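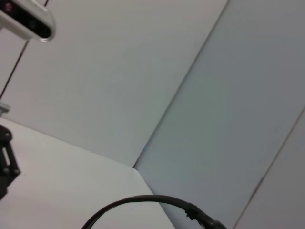

Ticket 1608 - hot water pressure drops off in the upstairs kitchenette
Opened by: Marijke Hendriks
Site: Nurneck, level two

Hi all, me again (sorry!). The hot tap up here has gone to a dribble. Cold is fine, full bore, splashes your shirt if you're not careful. Hot starts okay for a few seconds and then fades away to nothing much. It was all right before the January shutdown.

What I've tried so far:

Took the aerator off and soaked it in vinegar over lunch. Bit of grit came out, grey stuff, but no change once it was back on.

Checked the isolation valve under the sink. It was only half open, so I got quite excited - opened it right up and got maybe ten minutes of decent flow before it went weak again.

Rang Adjei Plumbing and they asked whether the bathroom on the same floor does it too. It doesn't, so they reckon it's somewhere between the riser and our sink.

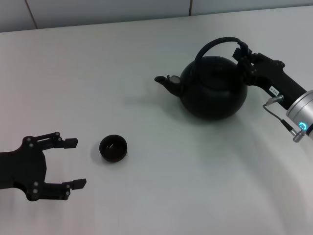
Kitchenette table, black kettle and small dark cup.

Update, 3.40 pm: filled a bucket from each tap. Cold took 47 seconds, hot took up to 200. I did the hot one again and gave up waiting, my tea was going cold.

Update, next morning: Adjei's bloke pulled the flexible hose off the hot side and the rubber lining had come away inside, flapping across like a little door. New hose is $40 plus the callout. He had an Odum one in the van but it was too short, so he's back tomorrow with the longer one.

Please leave this ticket open until it's fitted. Hot side is off at the valve in the meantime, cold still works.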